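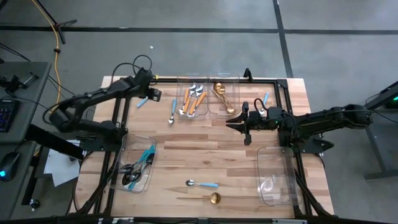 Okay, budget thread, because I'm putting in for next year's robot money in March and three of you have asked me what a two-arm table really costs to keep going. The short version is that the arms are the easy line. You get a quote, you argue a bit, you sign. What eats you alive is everything else on and under the table: the rails, the clear bins, the spoons and forks in four or five colors, the cables running all over the floor. I had one line for all of that last year and it said "misc." Never again!

2/ So, the numbers I'm willing to share. My small stuff line is going to 2,000 per station. Last year it was way under that and we blew through it before summer. Grippers wear, fingers get swapped, somebody needs a longer cable and then everybody needs a longer cable.

3/ Speaking of cables. Please, please measure the run from your desk to the table BEFORE you order. Then add the slack for the arm to reach the far side. I bought a batch that fit beautifully as long as the arm never moved (it's an arm, it moves) and those are now living in a drawer.

4/ Quotes! I got three for the second station. Wakden came back fastest and was the cheapest on paper. Trukuvport was higher but included the mounting hardware and a spare gripper. Malinowski wanted a site visit first, which annoyed me for a day and then I decided I kind of liked it.

5/ Once I added the mounts and the spare to the Wakden quote, the gap with Trukuvport was tiny. So if you're comparing, make one sheet with the same rows for everybody and make them fill in every row. Blank means ask. I had 19 rows by the end and I'd still add one for shipping insurance.

6/ Lead times are the other thing. One vendor told me 60 days for arms, and that clock starts when the purchase order clears, which in our building is its own adventure. Oľga Charvát in purchasing walked me through it and I owe her several coffees. If you have an Oľga, go talk to her in the fall and bring your part numbers.

7/ Someone asked if the table matters. Yes, more than I budgeted for! Butcher block is what I'd pick again, with a metal frame around it that you can bolt things to. Light wood with a stripey grain looks gorgeous and it's also a slightly mean background for small shiny things like a gold spoon, so if you're planning on sorting by color, get a plain mat too and put it on the list. Mats are cheap. Put down two.

8/ Bins: I went with clear plastic. I'd order 13 for one table, which sounds silly when only a few are out at a time, but they get scratched up and then you want them all to match and the store has changed the shape. Same deal with flatware. Buy the backup sets on the same day as the first ones.

9/ Software. We're looking at Ivgate for scheduling and logging across both stations. It's priced per arm, not per station, so a two-arm table is two seats. I missed that on my first read and had to go back and fix the total in front of my boss, lol. Read the seat definition twice.

10/ Things I'm still going back and forth on: service contract, yes or no? The first year is covered. The second year costs about as much as just keeping a spare gripper and a spare wrist cable on the shelf. I'm leaning toward the shelf, but our desk crew is tiny and I don't love the idea of being the repair department.

11/ Also undecided on whether to move the desk. Ours is just off to the left of the table, handy for grabbing the mouse, less handy when you're stepping over wires with a coffee. Floor covers for the cables are going in the budget either way, I already have the page open.

12/ If you've bought from any of these three and have opinions on their support after the sale, my replies are open, and I'd love to hear about Malinowski especially. I'll put up the blank sheet with all the rows once I've taken our prices out, probably tonight after dinner.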